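Lovulholm Help Corner
Home and workroom > Tables, shelves and trays
Asked 7 June 2018, viewed 1,285 times

Black trays on a yellow table: how to stop the gray marks, and is a slanted row a bad idea?

Yeshi Gashaw
Dear all, I hope this is the right section. We have a long table with a bright yellow top, and on it we keep four black trays which are molded like a hand, with a notch for the thumb. They lie flat, one behind the other in a slanted row. My colleague likes this because every tray can be reached without stretching over the next one.

I have two problems. The first is that under the trays I find gray marks on the yellow. They are thin lines that follow the outline of the tray, so when a tray is moved you see a faint drawing of a hand on the table. I tried warm water and a soft cloth and they became weaker, but they did not disappear. The second problem is that the row does not stay. After a few days each tray points in its own direction and the thumb notches do not match any more.

I do not want to screw anything to the table. We need to clear it sometimes for other work. Is it better to give up the slanted row and put the trays straight along the edge? I also do not know what the top is made of. It was there before me, and the label under it says only Kanar.

Thank you in advance for your patience with my English.

Pouran Rezaei
Hello Yeshi, your English is very fine. I had the same kind of marks on a light top, from black trays that were dragged and not lifted. Please look first if the mark is on the top or in the top. Pass your fingernail over it slowly. If you feel nothing, it is most likely a little color from the tray that has rubbed off, and this can be cleaned.

What I did: a white eraser, the school kind, with light pressure and in one direction. Then a damp cloth with one drop of dish soap, then a dry cloth. Begin at a place near the corner, because a glossy top can become dull if you rub too much — mine did, in one small spot, and I still see it in the afternoon light. Do not use scouring powder or the white melamine sponges before you have tested them. They are a very fine sandpaper in practice.

Wash also the bottom of the trays. I forgot this the first time and the lines came back within two days.

For the future, put small felt dots under each tray, one under the palm part and one near each end. If you use only two, the tray can rock. Cut the dots smaller than you think, so they do not look out at the notch.

Kenji Park
just get darker table, problem gone

Abrehet Yilma
I agree with Pouran about the cleaning, so I write only about the row. I would keep it slanted if it is comfortable for the people who use it. A straight row along the edge looks more tidy, but somebody's sleeve will catch the trays all day.

To keep the direction, take a long ruler or a piece of string and lay it over the table where you want the row. Then make a short mark with masking tape beside each thumb notch. The notch is useful for this, as it shows at once if the tray is turned. You do not need to tape the full outline. Change the tape every few weeks, since old masking tape leaves glue and then you have a new problem on the same table. In January I left mine for too long and needed cooking oil and a lot of time to remove it.

If felt dots slide too easily on your top, use thin rubber ones, but choose clear rubber. Black rubber can mark the yellow again. I bought a sheet of 22 at Grosirham and it was enough for all our trays, with some left for a picture on the wall.

Yeshi Gashaw
Many thanks to both. The eraser has worked on almost all of the lines. I will try clear dots and the tape by the notch.

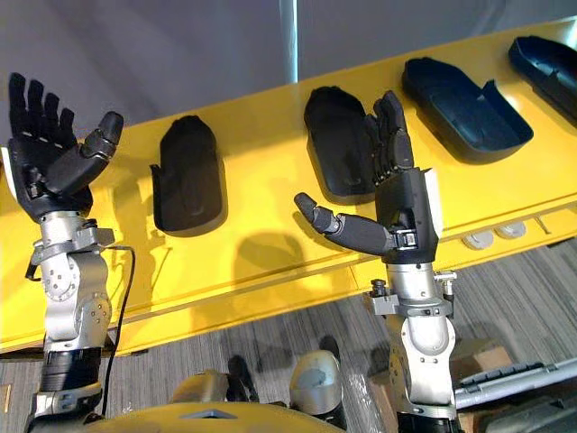 Can the clear rubber dots stay on the trays when I wash them?

Most of them hold in lukewarm water if you wash by hand and do not soak the tray, but let the glue set for one day before the first washing.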